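The Reset Rule

Rule 14 was one line long. After any stop, the operator returns the arm to its start position and signs the sheet before the next attempt.

Vandana Sachdeva had written it in her second month at Irkanex, and she was still the only person who followed it every time. She knew this because she audited the sheets on Tuesday mornings, with the door shut and her coffee on the radiator.

Station 3 had 113 attempts logged and 113 signatures. All of them were Rafsan Mollah's, and all of them had been written with the same pen at the same slant, line after line, like a kid doing lines after school.

She carried the sheet downstairs.

Rafsan was at the station with his sleeves pushed up. He saw what she was holding and took his hand off the mouse.

"When did you sign these?" she asked.

"During the shift."

"When during the shift?"

He looked at the clock over the door. "At the end."

"All of them?"

"I did the resets, Vandana. I just didn't do the paper. It takes longer to sign than it does to reset."

"How do I know you did the resets?"

He thought about that for a while. Out in the hall somebody was running the floor polisher.

"You don't," he said.

She pulled a stool over and sat. She had meant to be angry, and had practiced some of it on the stairs. At Brorkovham, where she worked before, a man named Florêncio Macedo had signed a sheet at the end of a shift. He had skipped one reset out of 50. The arm started its next move from a place it wasn't supposed to be, and he had his hand where the sheet said it was safe to have a hand. He kept the hand. He could not close it all the way afterward, and he left in August and went to work for his brother.

She had never told anyone at Irkanex about it. She told Rafsan now, in about as many words as that.

"Did he write you up?" Rafsan said. "I mean, did you get written up?"

"I was the one who collected the sheets. I saw they were all in the same pen. I filed them."

Rafsan turned the sheet over, though there was nothing on the back.

"Salamatu says the customer never reads these," he said.

"Salamatu is right. Ivholm wants 336 clean attempts by the end of the week and they want the video. They've never asked for a sheet."

"So who's it for?"

"Whoever is standing where you're standing."

He nodded slowly. Then he got up, walked around the table, and unclipped the pen from the board. He drew a line through the whole page, corner to corner, and wrote VOID beside it with his initials.

"That's two days of work," Vandana said.

"I know what it is."

"Kaj is going to ask."

"Then I'll tell Kaj."

She could have stopped him. The resets had probably been done. She watched him put a fresh sheet on the clipboard and write the station number at the top.
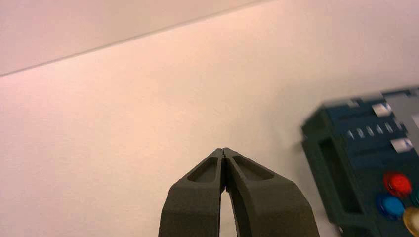 "Attempt one," he said. He brought the arm back to its start position and waited for the light on the console. When it came on he signed, and he put down the time too, 9:40, in a margin where the form didn't ask for one.

Vandana looked at it. "There's no box for that."

"There should be."

She took out her notebook and wrote it down. Rule 14 would be two lines long.

"Go ahead," she said, and moved her stool back behind the yellow tape.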